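Right, I have to tell you about my flight home yesterday because I'm still grinning about it. Long one, sorry!

We were booked on the Clandix evening flight, and at check-in the woman on the desk (Ingeborg, badge said Ingeborg Egger, remember her) told us it was her last shift after 40 years at the same airport. FORTY. Same desk for most of it, she said.

I said congratulations, she said window or aisle, and off we went to security.

Then at the gate we got told there'd be a 47 minute wait for a stair truck. Groans all round. My friend Uyên Vũ had already eaten both our sandwiches by this point.

And then one of the pilots came out, a chap called Khang Chu, picked up the gate microphone and said he had some news that had nothing to do with the stairs. In 40 years of checking people in for flights Ingeborg had never been on one from this airport. Always took the train on her holidays!

So her workmates had clubbed together and got her seat 8A. On our flight. She thought she was walking down to the gate to hand over a form.

You should have heard the noise. Over 60 people clapping, and one lad standing on his suitcase. She kept saying "but I haven't got a coat".

Somebody had packed her a bag. Her sister was waiting at the other end and they were off to the coast for the rest of August. The bag had a coat in it.

We were in row 9, right behind her, so I can report that she had her forehead on the window for the whole climb, and that she turned round over the mountains to tell us which valley she grew up in. Uyên cried. I cried. The man across the aisle said he had hay fever.

Khang did another announcement before landing and got her name in twice. Cabin crew gave her the safety card, signed by all of them. 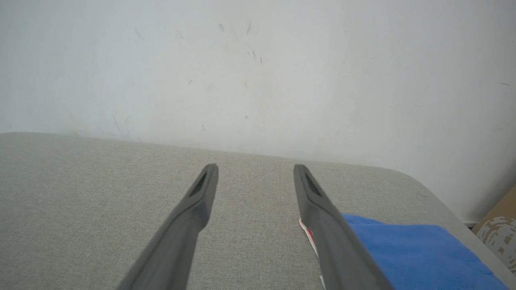 Oh, and she checked our luggage tags on the way off, out of habit, and told Uyên hers was on upside down. Enjoy the sea, Ingeborg!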